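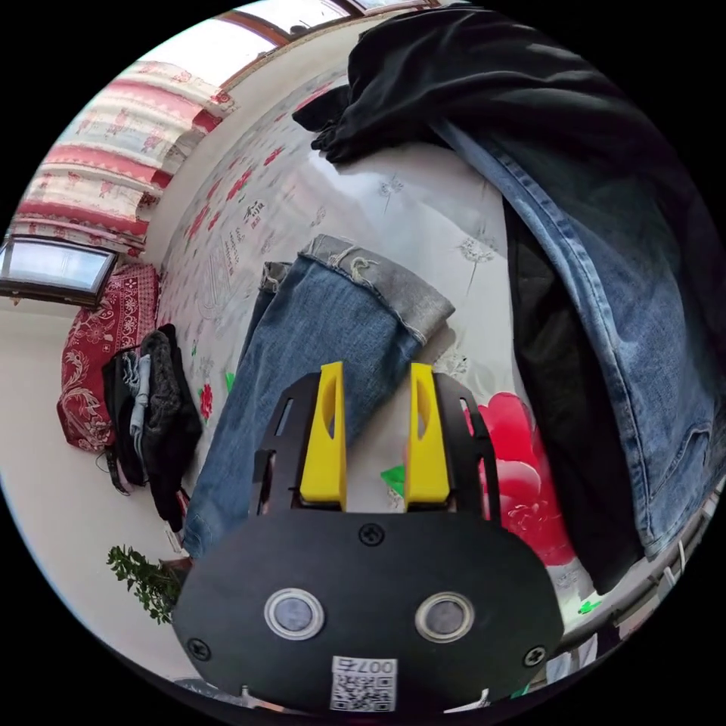 I have been meaning to write about pillows since December, when my neck finally gave up on the two flat old things I'd been sleeping on since my first flat. They had gone the colour of weak tea and folded in half like a slice of bread, and I had been folding them in half every night on purpose, which should have told me something!

So I went shopping, and goodness, there are a lot of pillows in the world. I began with the Guvance, a big squashy feather one that felt like heaven in the shop (I may have shut my eyes for a moment, and the assistant was very kind about it). At home it was lovely for ten minutes and then my head sank slowly to the mattress and stayed there. I gave it 9 nights, sorry, nine nights, my old editor would want that spelled out, and then it went to the spare room where guests can be polite about it.

Next came the Levari, which is memory foam and weighs about as much as a small dog. It did hold my neck up, I'll give it that. But it smelled of new car for three days, even propped by an open window, and it was warm - warm in a way I might have enjoyed in January if I hadn't been married to someone who is already a radiator.

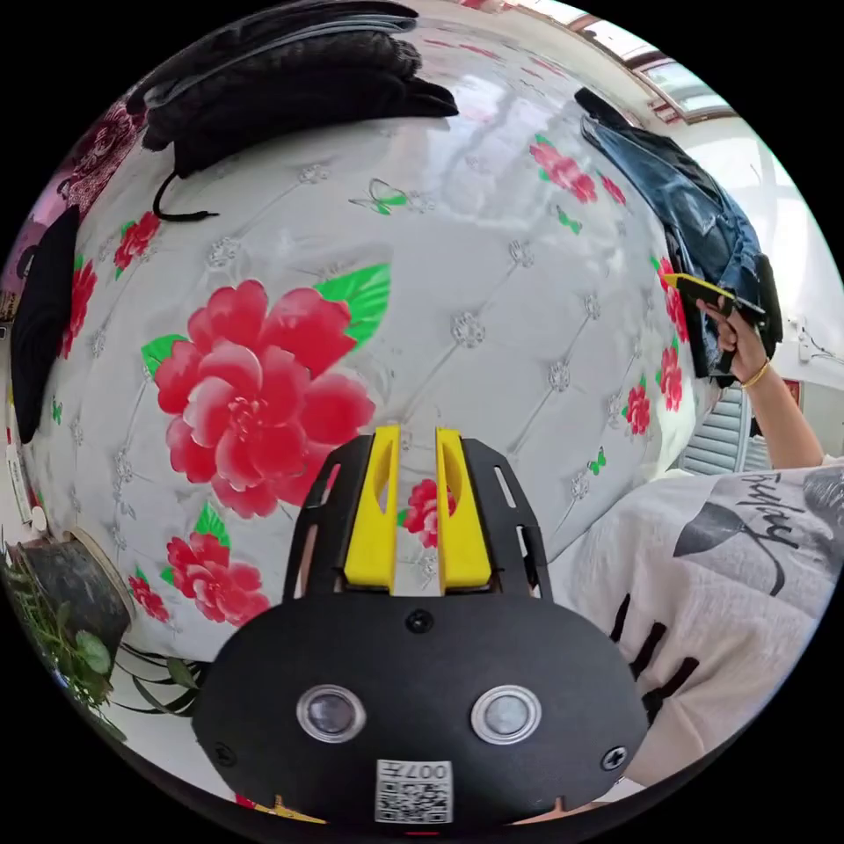 My friend Unai Barroso was the one who told me to stop looking at fillings and look at height. He sleeps on his side, as I do, and he said the pillow only has to fill the gap between your ear and your shoulder, so broad people need a tall one and narrow people a low one. I held my hand up against the wall to measure mine and felt very silly, but he was right. The gap is what matters, and it can be a narrow one, like the space between those two yellow fingers, or a good deal wider if you have shoulders like Unai's.

With that in my head I bought a Kasprzak, which is wool and has a zip down the side so you can pull handfuls out until it suits you. I took out rather a lot. The spare wool is in a carrier bag on top of the wardrobe, and I put a bit back whenever the pillow starts to flatten. I've washed the cover twice and it came up beautifully both times.

My neck is much better, thank you to everyone who asked. Next I need to do something about the duvet, which has all gone down to one end again.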